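16 Mar 2026
Fillwood bench, play food and crockery

Went through the table set again before anyone orders more. The Pidodwood catalogue calls this lot "a complete breakfast setting", which I don't believe. Two strawberries, a banana, half an orange and a bottle of ketchup. Who has ketchup with strawberries? Flurthorpe had the same mix in December and I moaned about it then too.

Colours are my other gripe. The cup is light blue, the bowl pale green, the plate pale pink going lavender inside, all washed out against a white top. The red and yellow things do far better. I'd swap the plate for something darker and leave the rest.

Ketchup is lying across the plate again. Fine for one layout, but I doubt it should be the default. Try it standing by the toaster oven next time and see if the table reads any better.

Label on the bowl: leave it on until the stock list is sorted. List says 684 items over 14 boxes, and I'd like to see the person who checked that.

Ekinci want a decision on the second set. My vote is no, or at least not until we've used this one properly. Layout 6 as it stands:

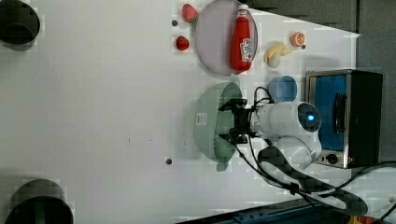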